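Last updated January 26, 2026. Questions we keep getting about laundry and linens at the Halari guest rooms. Ask Yara Karam at the desk if yours isnt on here.

**How often do you change the sheets?**

Every 2 nights, and always between guests. Want it sooner? Tell the desk before noon.

**Can I use my own bedding?**

Sure. Fold ours and leave it on the chair, not the floor please.

**Do you iron?**

Sheets no. Pillowcases yes, if there's time. 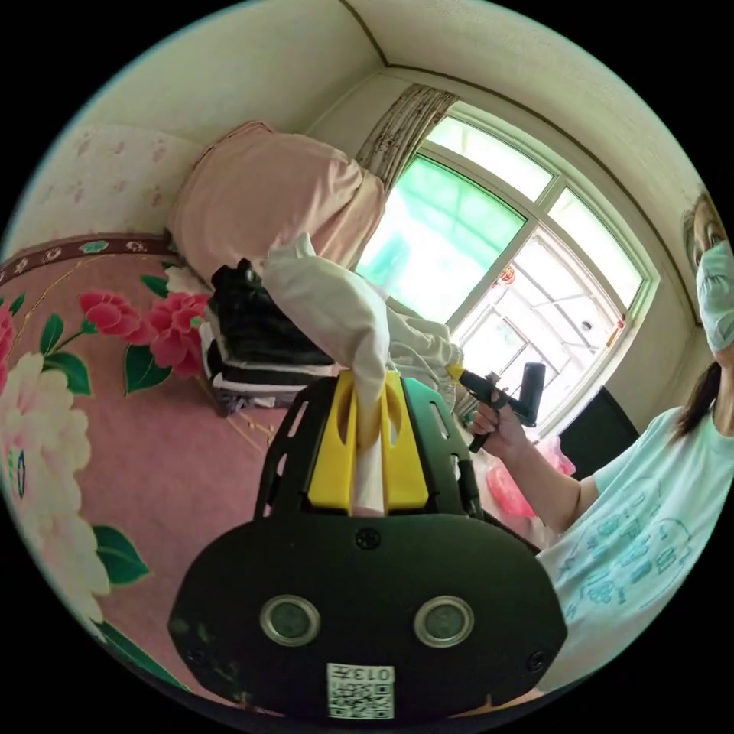

**What about the bedspreads?**

Bedspreads get washed once a month, more if there's a spill. Tell us about spills - no charge, we just need to get to them early. The pink floral one is a favorite and goes in cold water, by itself, no bleach. White cloths are a separate load, hot, and if one stays as wrinkled as the one by the bed there it gets a shake and a second fold before it goes on the shelf. Patterned stuff never goes in with the whites. We learned that in December.

**Can I wash my own clothes?**

Yes, machine is down the hall past room 2. Bring soap. Dryer is slow with towels so do a small load.

**I left something in the bed. Now what?**

Call extension 462 and ask for Valeriano Requena. Socks, chargers, kids pajamas, he has a box. We keep things til the end of the next month.

**Allergies?**

Unscented soap on request, tell us when you book. No fabric softner on anything, ever.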